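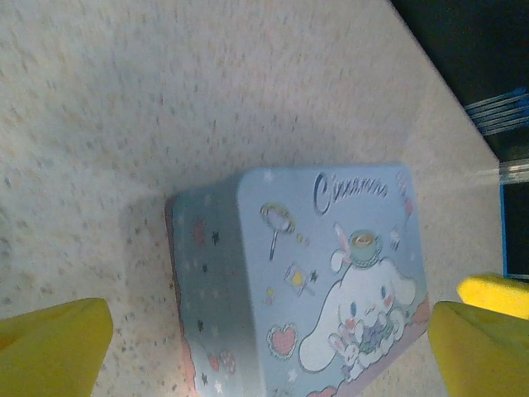 Mine drifts every time I switch it on, one reader writes, and do I really have to go through the whole set-up again? No. Steps 5 to 8 only. The rest is for new scales or ones that have been moved.

Pistidside Parcel Desk
Updated June, by the help page team

We use cookies to remember your region. Accept / Manage

Section 2. Setting up the Valten postal scale

Covers the flat model, the one with the Pemberg display. If yours has the pull-out display, skip step 3, you don't have the cable.

Before you start: batteries (supplied), damp cloth, the test weight from the lid pocket. Check the number stamped on it. Should be 199 g. Older boxes shipped without one - ask for it, we still send them out.

1. Take the scale out by the base, not the platform. Remove the card spacer under the platform. Easy to miss. With the spacer in, the display shows a weight and it never changes.

2. Pick the spot. Flat, hard, away from vents and the fridge. Counter or solid table is fine, folding table isn't. Wipe it down and let it dry.

3. Push the display cable in until it clicks. Arrow side up. Tuck the slack into the channel at the back so it doesnt touch the platform.

4. Turn the feet until the bubble sits inside the ring. Front feet first. Then press each corner lightly with one finger - if it rocks, do the feet again.

CAUTION: Do not press the middle of the platform to test for rocking. Over 900 g with the power off can bend the load plate, and that isn't covered.

5. Power on, nothing on the platform. Wait for the zero to stop blinking.

6. Hold UNIT until CAL shows. Let go. Put the test weight in the center, hands off.

7. Wait for the beep. Reading should match the stamped number. If it's off by more than 2 g, take the weight off, go back to step 4.

8. Remove the weight. Zero again. Done.

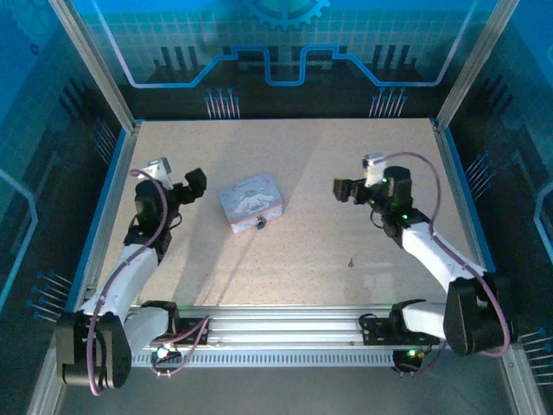 Fig. 2. Small tin, light blue lid, flat on a tabletop.

Weighing something in a container

Tins, mailers, padded bags, all the same way.

1. Empty container on the platform, lid included. People leave the lid off and then the postage is short.
2. Press TARE. Display goes to zero.
3. Fill it, close it, put it back. The display is the contents only.
4. For postage you want the full weight. Press TARE again with the platform clear, then weigh the closed container.

NOTE: Tare is lost when the scale sleeps, after 27 seconds. Sleep can be turned off in the menu, under PWR. Uses more battery.

NOTE: Magnetic clasps and stacked coins can upset the reading. Turn the item a quarter turn and weigh again. Go with the higher number.

Moving the scale

Any move to another room, repeat from step 4. Same counter, a hand's width over, just check the bubble. 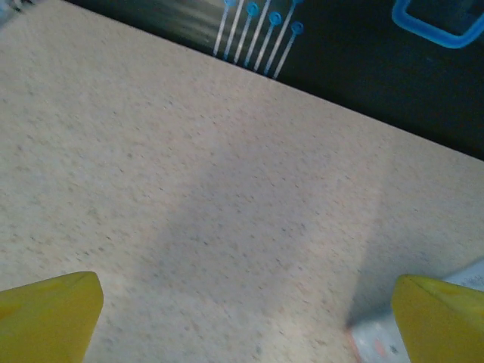
Fig. 3. Pale speckled surface, fine grain.

Pattern or color of the surface makes no differnce to the scale. Grit does. Run your palm over the spot before you put the feet down.

Error codes

Lo - batteries. Change both.
Err - too much on the platform. Take it off right away.
--- - no zero found. Spacer still in, or cable touching the platform.
CAL F - calibration failed. Wrong test weight, or the scale moved.

Spare feet and test weights come from Nugroho, not from us. Quote the code on the base sticker when ordering. Battery doors are in Section 4.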